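The Round Table in the Back Bedroom

17 January 2024
By Nabila Sembiring

We finished furnishing the back bedroom of the Lundwood apartment in November, and several readers have asked to see how the side table turned out. The pictures are at the end of this page. Before them are some notes on how we chose the table, where it went, and what we would do differently.

The bedroom is the smaller of the two. It had a bed, a light wood floor and one outlet that could be reached without moving anything. For the first year there was a stool next to the bed, and the stool held a lamp, a phone, a glass of water and usually a book under the other three. It was too low and it rocked. Gitau Mabula, who rents the apartment with me, hit his shin on it more than once and asked for something with rounded sides.

We set a limit of 200 dollars and a width of no more than 15 inches between the bed and the outer rim. The second number was a mistake. Most round tables that narrow are plant stands, and they tip if you lean on them. We gave up on the width and looked for the right height.

I made a list of the tables we looked at in person. The first was a square one called the Rerkell, with a drawer. The drawer was useful, but the corners were sharp and the top was painted white, which we did not want. The second was a drum table with no legs at all. It was solid to the floor, and we could not have swept under it. The third was the round one we bought, from a secondhand shop called Štěpánek two streets over from the bus depot. The shop had it on a shelf with a lamp on top, and we nearly missed it.

It has a thick rim with vertical ribs all the way along the part you see from the bed. The top is smooth. The legs are dark metal and thin, with crossbars low down. I was not sure about the ribs at first. They looked like something that would collect dust, and they do. A dry paintbrush gets it out in a minute or two.

The shop delivered it for a small fee. Gitau carried it up the stairs by the crossbars and I held the doors. There was nothing to assemble.

Placement took longer. We tried the table pushed up to the headboard, then under the window, then at the foot of the bed. At the headboard it covered the outlet. Under the window it was too far to reach. We ended up with it beside the bed with a narrow gap left between the two. The gap lets the blanket hang down without catching on the rim, and it leaves room for a hand if something drops. Things do drop. So far the gap has swallowed a pen, a charger plug and one earring, and all of them were found on the floor.

The foot caps matter if you have a wood floor. The metal legs on this table would mark ours without them. One of the caps was loose when we got it home, so I took it off, wiped out the inside and pushed it back on with a twist. It has stayed put. If yours are missing, Trirkitz sells replacements in packs, but measure the leg first. I ordered the wrong size and had to send them back.

For cleaning, I use a damp cloth on the top, along the grain, and dry it right away. We keep a coaster on it for glasses. I have not oiled or waxed it and don't plan to until I know what finish is on it. The floor under it is easy to sweep with a narrow broom, but the crossbars are in the way of our vacuum head, so the table gets moved every couple of weeks.

What I would change: I would like a shelf. There is space for one on the crossbars, and Gitau has talked about cutting a round board to sit there. I would also have measured the height of the mattress with the bedding on before going to the shops. We had to go back home and do it.

The lamp is a separate subject and will get its own page when we agree on one.
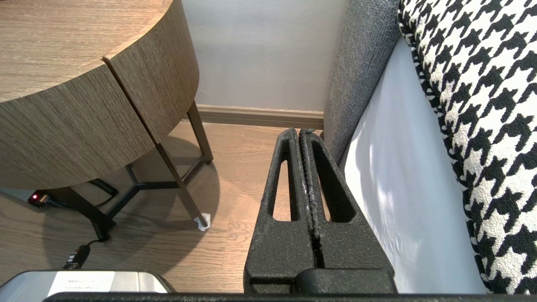
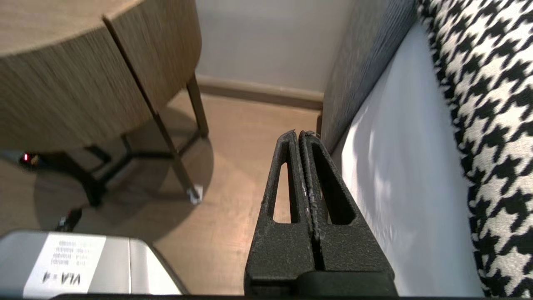
The round side table with its ribbed rim, Lundwood apartment.

Questions about the table or the shop: use the contact form. Text and pictures © 2024 Nabila Sembiring. Back to top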